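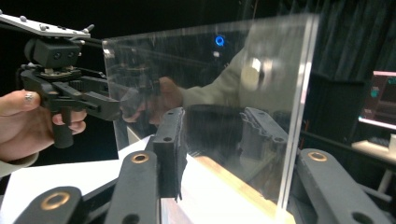 Fig. 3. Clear acrylic sheet, standing on edge.

CLALLIER DISPLAY SYSTEM
User Manual, Section 3: Preparing and Setting Up an Exhibit of Paper Items
Revised April 1999. Text by Teófilo Quispe.

3.1 Before you begin

This section is for the person who must show postcards, letters, small maps, tickets or similar paper items to the public for a limited time. It supposes that you have already read Section 2 and that the floor stands are assembled and level. If the stands are not level, please go back and do it now. It is much more difficult when the panels are in place.

You will need:

Soft cotton cloths, clean, without seams
Lukewarm water and a little mild dish soap
Cotton gloves, one pair for each person
Polyester photo corners
Card of archival quality, for the mounts
A pencil, medium soft
A steel ruler and a sharp knife
The object list (see 3.2)

Do not bring ink pens to the table where the items are. Keep them in another room during the work, also your own pen in the shirt pocket.

3.2 The object list

Every item must have a number before it leaves its box. In our example we use the number 1430 for a postcard and 3814 for the letter which was kept together with it. The numbers do not need to follow each other. They only need to be different, and each must be written in the same way everywhere.

1. Write the number on the mount, on the back, in the lower right corner, with pencil.
2. Write the same number in the list, with one line of description. "Postcard, harbor, writing on back" is enough.
3. Write the condition of the item. Note tears, folds, stains and old glue, and say on which side.
4. Write where the item lives when it is not in the exhibit: shelf, box, folder.
5. Make one copy of the list and keep it away from the exhibit room.

Note: Do not write on the item, even on the back and even with pencil, if the owner did not give permission for this in writing.

If you use the Codgate index program, the list can be printed from the menu "Reports". Choose the wide layout. The narrow layout leaves out the column for condition.

3.3 Choosing the room

Light is the greatest enemy of paper and of most inks. The damage collects over time and it cannot be repaired. When you have a choice between two rooms, take the darker one.

1. Stand in the room in the morning and again in the afternoon. Look where the sun falls on the walls and the floor.
2. Mark with tape the places where the sun falls. No stand may be placed there.
3. Close the curtains or blinds when the room is not open to visitors.
4. Turn off spotlights which shine directly on a panel. Light from the side or from the ceiling is better, and it gives less reflection also.
5. Keep the stands away from radiators, from air vents and from outside walls which feel cold with the hand.

A room that changes quickly from dry to damp is worse than a room that is always a little damp. If you own a Zaki hygrometer or a similar instrument, leave it in the room for one week and write down the value each morning. If the needle moves a lot from one day to the next, look for another room, or show copies in place of the originals.

CAUTION: Never leave original watercolors, color photographs or letters written with felt pen on show longer than three months. For exhibits that open in September and continue through the winter, prepare a second group of items and change them in the middle.

3.4 Making the mounts

The mount is the card that carries the item. It should be larger than the item on all sides, so that fingers touch only the mount.

1. Wash and dry your hands. Put on gloves if the items are photographs. For plain paper, clean dry hands are often safer than gloves, which feel the edge of the paper badly.
2. Cut the card with the steel ruler and the knife. Cut in several light strokes and not in one strong stroke.
3. Lay the item on the card without glue. Move it until the space looks right. Most people prefer a little more space at the bottom than at the top.
4. Mark the four corners with very small pencil points.
5. Take the item away. Put the photo corners on the card at the points, but leave one open.
6. Slide the item in the three corners, then close the last one.
7. Hold the mount upright for a moment over the table. The item must not slide and must not bend.

CAUTION: Do not use household tape, rubber cement, paper clips or self-sticking notes on any original. The yellow stain they make goes through the paper and stays there.

Items with writing on both sides are a special problem. You can cut a window in the mount and show both sides in a stand which is open at the back, or you can make a photocopy of the back and show it beside the original. The second way is simpler. Mark it clearly with the word "Copy".

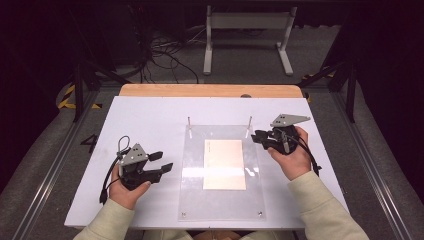 When all mounts are ready, lay them out on a clean table in the order in which the visitor will meet them. Leave them so for one night if you can. In the morning it is common to find that two items want to change places, and this is easy to do as long as nothing is closed.

3.5 Cleaning the acrylic

Acrylic is lighter than glass and does not break so easily, but it scratches. Almost all scratches are made during the cleaning.

1. Leave the protective film on the sheet until the last possible moment. Peel it slowly, starting from a corner.
2. Blow the dust away, or let water run over the sheet. Do not wipe dry dust.
3. Wash with lukewarm water and a few drops of soap, using a very wet cloth. Move the cloth in straight lines.
4. Rinse with clean water.
5. Dry with a second cloth by laying it on the surface and lifting it. Do not rub.
6. Wait until the sheet is completely dry before it goes near paper. Look along the edges and in the screw holes, where drops like to stay.

CAUTION: Window cleaner with ammonia, alcohol, acetone and scouring powder must not be used. They make the surface cloudy or cause fine cracks which come only some days later.

Note: Acrylic that was just wiped attracts dust and also thin paper. For loose, flaking materials such as pastel or charcoal, do not use acrylic at all. Use glass.

Small scratches can be made less visible with the Woris polishing paste, available from the same dealer as the stands. Try it first near a corner. Deep scratches will remain.

3.6 Closing the panels

Two persons should do this work for the large panels. For the small ones one person is enough, if the table is clear.

1. Place the back plate on a clean cloth.
2. Lay the mount on the back plate and check the number one more time against the list.
3. Put the spacers in the corners. The item must never touch the front sheet directly.
4. Lower the front sheet from one side, like closing a book.
5. Put in all screws by hand, only a few turns each.
6. Tighten them a little at a time, crossing from one corner to the opposite one. Stop as soon as the screw offers resistance.
7. Lift the panel and look at it against the light. If there is a hair or a thread inside - there will be - open it and take it out now.

CAUTION: A screw that is too tight makes a star-shaped crack in the acrylic. The crack may come during the night, when the room becomes cooler. Do not use an electric screwdriver.

3.7 Labels

Keep the text of a label short. The visitor stands while reading, and often another person waits behind. Give the title, the place, the year if it is known, and one or two sentences that help to look at the item. Longer histories belong in a printed sheet which people can take to a chair. If you print such a sheet, 1000 copies is more than a small exhibit will use in one season, so ask for a smaller quantity first and print again if necessary.

1. Use black letters on white or cream paper. Gray letters are elegant but hard to read in a dark room.
2. Put all labels at the same height.
3. Place the label beside the item or under it, never above.
4. Ask a person who did not write the labels to read them aloud in the room. Correct them afterwards.

Names of people in old letters need care. If the writer or the family may be living, ask before you print a name.

3.8 Daily and weekly care

Daily, before opening: check that every panel hangs straight, that no item has slipped in its corners and that no screw is missing. Clean finger marks with a damp cloth as described in 3.5.

Weekly: read the hygrometer notes. Look behind the stands for insects and for damp spots on the wall. Compare two or three items with the condition written in the list, choosing different ones each week.

If an item has changed color, or if it has become wavy, take the whole panel down and lay it flat in a dark room. Do not open it immediately. Let it rest until the next day, then open it and write in the list what you see.

3.9 Taking down

Take down in the opposite order from 3.6, with the list on the table. Each item goes back to its own folder before the next panel is opened. Put fresh film or soft paper between the acrylic sheets and store them standing, not lying one on top of another. Screws and spacers go in the bag with the same number as the stand.

For damaged or missing parts, see the parts list in Section 5.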